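Furura Bolum Hand Pump with Gauge: Review

Category: Equipment / Soccer / Pumps and gauges

The Bolum is a double-action hand pump for soccer balls with a digital pressure gauge built into the barrel. It replaces the usual pair of tools, a cheap pump and a separate pencil gauge, which most amateur teams carry loose in the ball bag. I used it from April through the end of the spring season, mostly on size 5 match balls at the Lemma ground and on an older set of training balls with worn valves.

The barrel is anodized aluminum. The hose is a short length of braided rubber that stores inside the handle, and the needle threads into a brass fitting at the free end. Power comes from a coin cell under a screwed cover. A small screwdriver is needed to change it, and none is supplied.

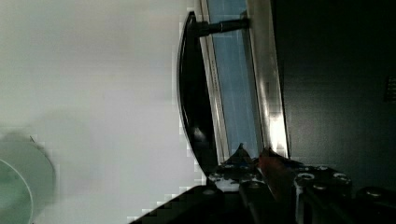
Grip is the first thing to check on any hand pump, and the Bolum does well here. The handle is a straight T with a matte rubber coating, wide enough for a full adult hand. The older Amlow pump it replaced had a glossy molded loop, bowed outward in one long arc much like the black handle in the photo, and with wet gloves the palm slid along the curve on every downstroke. The T bar keeps the force in line with the barrel. It also makes the pump wider, and it no longer fits the side pocket of a standard ball bag.

Stroke effort is low until the ball is near match pressure, then rises sharply. A younger player can bring a soft ball up to playing firmness but will probably hand it over for the last part. In single-action mode, selected by a collar below the handle, the effort drops and the stroke count goes up accordingly. The collar has no click stop. It should have one, as it can be left halfway between modes and will then leak air on the upstroke.

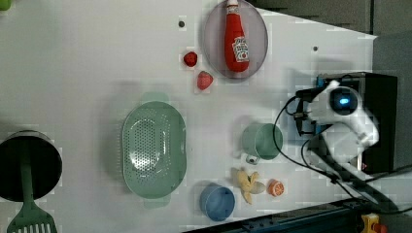

GAUGE AND ACCURACY

The display reads in psi, bar and kPa. The unit is changed with a long press and is remembered when the pump switches off. Readings were compared against a referee's bench gauge on six balls, each measured cold, then again after sitting in the sun. The Bolum read slightly high on every ball, by a consistent margin. A steady error of that kind is easy to live with once it is known. The random scatter of the Amlow was harder to work around.

The gauge samples only when the piston is still. During pumping the number freezes at the last stable value, and it takes a moment to settle after the final stroke. Anyone who reads it too soon will overinflate. The manual covers this in a single line on the back page.

Bleeding is handled by a button on the fitting. It vents in a controlled way and allows small corrections without pulling the needle. This is the best feature of the product. With a plain pump, the normal method is to overfill, remove the needle, push it back in dry and guess.

Needles are a weaker point. The pack includes three, all of the same thin gauge, and one bent at the thread within the first month. Standard needles from other makers fit the brass fitting, although some sit slightly proud and need a second turn to seal.

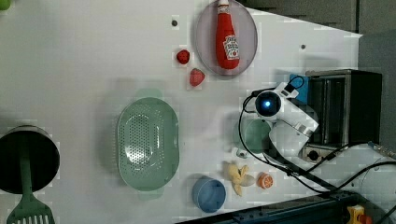

Tolera Birhane wrote in after the first version of this review to say that the high reading goes away if the gauge is zeroed with the needle out of the ball and the bleed button held down. My own sample, the reply went on, had read high for weeks until I did that, and it has matched our league's gauge ever since. The procedure does not appear in the printed manual. I repeated the comparison after zeroing in this way and the gap closed by more than half. It did not vanish, and it came back after the coin cell was changed, so the zero is evidently lost with the power.

DURABILITY

The piston seal was still tight at the end of the season. The barrel picked up scratches but no dents. The display window is acrylic and is already hazed from contact with boot studs in the bag. A cap or sleeve would have prevented it.

The hose is the part I expect to fail. It bends through a tight radius where it folds back into the handle, and the braid has begun to fray there after a little over two months.
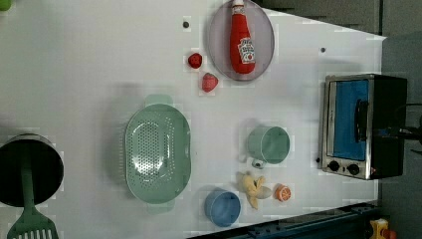 Furura sells a replacement hose, but it comes as an assembly with the brass fitting and bleed button attached, at close to half the price of the pump. The seal kit is sold separately and is reasonably priced. Fitting it requires only that the top collar be unscrewed, and the old seal comes out with a fingernail.

Cold weather shortened battery life. On frosty mornings the display dimmed but stayed readable, and the readings themselves did not shift in any way I could measure.

VERDICT

Recommended for a coach or referee who checks match balls regularly and will take the trouble to zero the gauge. For filling a bag of training balls, a floor pump is quicker and costs less. The two changes I would ask of Furura are a click stop on the mode collar and a hose that can be bought without the fitting.

Supplied with: pump, needles, coin cell (fitted), manual
Not supplied: carry pouch, screwdriver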